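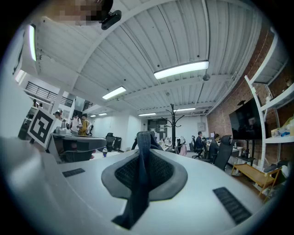
The hand-held gripper in the shared workshop. The dark finger in the middle is covered in fabric.

How a Gripper Learns to Hold Things

Pick up a pencil. Now pick up a grape. You probably didn't think about either one, but your hand did two different jobs. It squeezed the pencil hard enough to keep it from slipping, and it held the grape gently enough to keep it whole.

A robot has to be built to do those jobs, and then it has to be taught. This page is about one small part of a robot, the gripper, and about two people who are building one in a shared workshop called Clurkance. Their names are Nabil Fakhoury and Shigeru Sekiguchi. They call their gripper Batel.

What is a gripper?

A gripper is the part of a robot that takes hold of things. Some grippers look like a hand. Some look like a claw or a pair of tongs. Some have no fingers and pick things up with suction, the way a drinking straw can pick up a scrap of paper when you suck in air.

Batel has fingers. It is also a kind of gripper you can carry around. There is no robot arm attached to it. A person holds it and does the work that the arm would do, moving it to a cup, closing the fingers, lifting the cup and putting it down again.

Why would a person hold it?

Moving a robot arm by remote control is slow. You have to learn the controls, and the arm has to stay bolted to its table. A gripper you can hold goes wherever you go. You can use it in a kitchen in the morning and at a desk in the afternoon.

While the person works, a camera records what happens. Later, a computer studies the recordings and looks for patterns. When the fingers are near a cup, what usually happens next? How far do they open? When do they close? With enough recordings, a computer can use those patterns to move a real robot arm by itself. This is called learning from demonstration. A demonstration is when you show somebody how to do a thing instead of explaining it in words.

One recording is not enough. If you had seen only one cup in your life, and it was red, you might think all cups were red. Nabil and Shigeru want 1000 recordings for their first test. So far they have 557. They keep a tally on a sheet of paper taped inside a cupboard door.

The fingers

A finger for a gripper has to be stiff in some directions and soft in others. If it is too stiff, it will crush a paper cup. If it is too soft, it will fold over when it tries to lift a can of soup.

Many builders solve this with a shape borrowed from fish. If you press on the side of a fish's tail fin, the fin can bend toward your finger instead of away from it. A gripper finger built on the same idea curls a little around whatever it touches. It needs no extra motor to do this. The shape does it.

The surface matters too. Smooth plastic slides against smooth plastic. Try picking up a marble with two plastic spoons and you will see the trouble. Cloth, rubber and mesh have tiny bumps and gaps in them, and those make more friction. Friction is the rubbing force that keeps things from sliding past each other. The ridges on the black strips set into the white body are there for the same reason the handle of a bicycle has ridges.

What went wrong the first time

The first set of fingers was finished in November. They were bare, with no cloth on them. They could pick up a sponge and a tennis ball, but a glass jar slid out every time. Shigeru tried wrapping them in rubber bands. This worked until the rubber bands rolled off.

Next came a glove. Nabil cut the fingers from an old gardening glove and pulled them over the plastic. The grip was much better, but the cloth bunched up at the tips and the fingers could no longer pick up anything flat, such as a playing card. The cloth had to fit tightly, so they sewed covers to the right size. The first covers came out too short.

The housing had problems too. The housing is the outer shell, the part that keeps the insides together. An early one had sharp corners, and it hurt to hold for more than a few minutes. The next one was rounder. It took 142 minutes to print each half on the workshop's 3D printer, which has a sticker on it that says Boutros. Everyone there calls the printer Boutros now.

How a gripper gets tested

A test has to be the same each time, or you can't tell whether a change has helped. Nabil and Shigeru use a set of things from home: a mug, a wooden spoon, a sock, a roll of tape, a toy car and an egg. The egg is hard-boiled.

Each thing gets picked up and put down in the same place. If it slips, that is written down. If it breaks, that is written down too. Then they change one part of the gripper and do it all again. If you changed the cloth and the shape on the same day and the gripper got better, you wouldn't know which change to thank.

Try it yourself

You can test grip at home without a robot.

You will need:
2 wooden craft sticks
A small piece of cloth, such as an old sock
A rubber band
Tape
A grape, a coin, a pencil and a bottle cap

Lay one stick on top of the other. Wrap the rubber band tightly around both of them near one end. Roll up a small wad of paper and push it between the sticks, close to the rubber band, so that the other ends spring apart. Now you have tongs.

Use the tongs to pick up each thing. Write down which ones slipped.

Next, tape a strip of cloth around the tip of each stick and try again. Did the grape get easier? Did the coin get harder? Keep both lists and compare them.

Words to know

Demonstration: showing how to do something.
Friction: the rubbing force that keeps things from sliding.
Gripper: the part of a robot that takes hold of things.
Housing: the outer shell of a machine.

Page last checked 9 May 2023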